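预算表上没有的那一行

Flilham的设备采购负责人见到我,先问要不要看表格。她有三张表:想买的、批下来的、真正付了钱的。“三张长得不太像一家人。”她说。

这家做包装内衬的小厂去年决定给分拣台添一套机械手,供应商在Panen和Tomar之间挑。Panen报价低,软件按年收费;Tomar贵,培训白送。“白送的培训要我们自己派人去Vumstead住一周,住宿费我写在‘其他’里,财务每个月都来问‘其他’是谁。”

最后选了Panen。她的理由很朴素:指尖垫片能单买。试用阶段他们准备了300件软料样品,她要求逐件登记夹取结果,“销售不太高兴,说演示用40件就够了。我说那我付40件的钱行不行”。 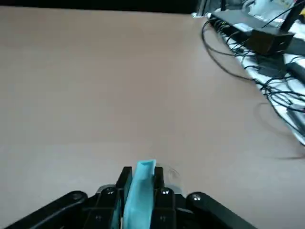
夹爪夹着一片浅蓝色软料,桌子另一头是电源和线缆。

说到线缆,她叹了口气。主机、夹爪、支架都谈过价,唯独电源插座、理线槽和备用接头没人谈。“机械手有型号,线没有型号,开会时就没有人提它。”后来补买的杂件列了114项,审批单比机械手的合同还厚。

我问她,如果重来一次会怎么编预算。她想了想,说先留一笔钱不写用途,再想办法让老板签字。“第二步我还没研究出来。”

明年她打算申请第二套,七月交表。按她的估算,产线每班要过1,000件才划得来。现在过多少?她把表格合上了,问我喝不喝茶。

读者评论(3)

老车间:“其他”是谁,笑死,我们厂“其他”都快当上副总了。

mumu_77:垫片单买这点很实在,我们那套坏个指尖得换整只爪子。

路过的采购:求第三张表。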